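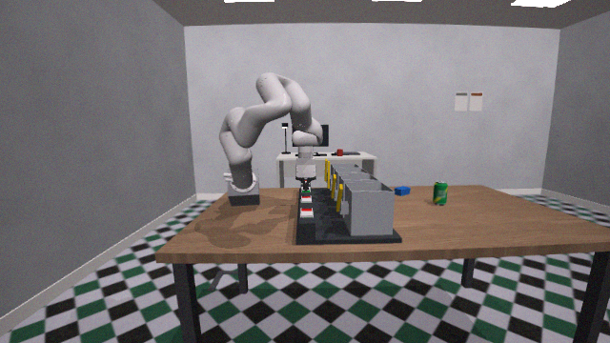
The Zullulside Community College Robotics Club had 14 members on paper and three in October, and of those three only Ruxandra Bogdan could get the arm to press a button on purpose.

The other two were Provov, who had written the grant application, and Kostiuk, who had been told there would be pizza. The grant had asked for a real arm. What came back was 600 dollars and a polite letter, so the club bought one used computer and built its arm out of math. They named it Henel, after the dean who had signed the letter, in the hope that he would feel bad.

"The rules say press, then pull," said Provov, who liked to read the rules out loud. "Button first. Then the handle."

"It knows," said Ruxandra.

"Does it?"

"No," said Ruxandra, and started run 361.

Kostiuk had modeled the table and everything on it. He had also spent a whole weekend on the floor tiles, which were worth no points, and he brought them up whenever the buttons were discussed. Ruxandra had asked him for a desk lamp once, as a joke, and got it by morning, along with a red mug.

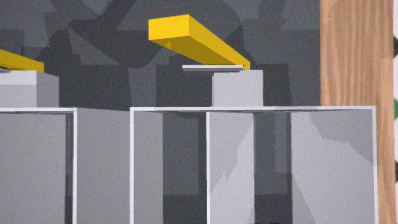
Provov's theory was that the trouble lay with the handles. He had many theories, and he delivered them standing up, with one hand on the back of Ruxandra's chair. The handles were too yellow. They were too long. From close in, he said, pointing at the screen, one of them looked like a stick of butter somebody had left on a gray block, and how was a machine supposed to respect that?

"It doesn't have to respect it," said Ruxandra. "It has to grab it."

"And the picture's grainy."

"You asked for grain. You said it would look more real."

Provov remembered this differently — he remembered most of the fall differently — and went to find a chair of his own. Kostiuk offered to make the handles blue. Ruxandra told him that if he touched the handles she would delete his floor.

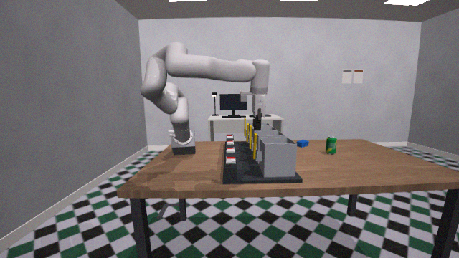

He left the handles alone. He sat on his hands, in fact, and watched her change one number, then change it back, then change it to something in between.

"What was that?" asked Provov.

"Wrist angle."

"Is there a theory behind it?"

"Sixty-five looked lonely," said Ruxandra.

Provov wrote this down. The final report was his job, and he had been short on material for the methods section.

She started run 362. Kostiuk asked if anyone had called about the pizza.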